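The Slow Business of Stacking Blocks

By Perla Tlapale

I have been told, by people who sell such things, that a set of blocks will teach a child patience, geometry and something called systems thinking. I have also stepped on one in the dark. So when Ernis, a small toy maker in Lestbridge, invited me to spend a February afternoon with its new building set, I went with my arms folded.

The set is called Plurno. It has a big red base, a handful of plain bars and uprights in strong colors, and a card of builds to copy. There are no magnets and no app, and for that I was grateful. The price is another matter. I paid less for my first bicycle.

The card begins with a bridge. You stand blue blocks at the back and purple ones at the front, then lay the yellow beam between them so it runs front to back. Any four-year-old could improve on it, and probably would by throwing the beam. 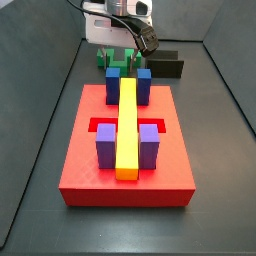 The yellow beam between its blue and purple pairs, with the green U-shaped block behind the base.

Houda Zerouali, who designed the set, disagrees with me about the bridge. She thinks the gap is what matters. "Too wide and the beam looks lost, too tight and you knock a post over putting it in," she told me. She spent one winter on that problem and went through 30 versions of the base alone. I asked whether a child would notice. She said her nephew had, and I wrote that down without comment.

Her business partner, Abdelaziz, handles the money and is easier to argue with. The first run was 500 sets. He would like to make 3000 next year, and he admits that the blocks are up against every screen in the house. His answer is a harder set of builds, which he calls the grown-up side of the card. Adults get stuck there, he says, and then refuse to hand the pieces back.

I can report that this is partly true. The tower took me far longer than the bridge. It asks you to think about what goes through what, and my first tries ended up all over the table. 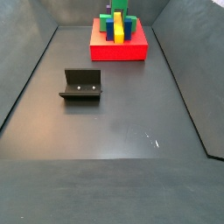
Going up: green and yellow pieces stacked on the red base.

Do I believe it teaches systems thinking? No. I doubt Zerouali does either, though the phrase is right there on the box. What I saw was a decent set of blocks with a clever arch in it – and a price that will keep it on a high shelf in many homes, where it can't teach anyone anything.

Still, I stayed 50 minutes longer than I had planned. Abdelaziz pointed this out as I was putting on my coat, and then tried to sell me one.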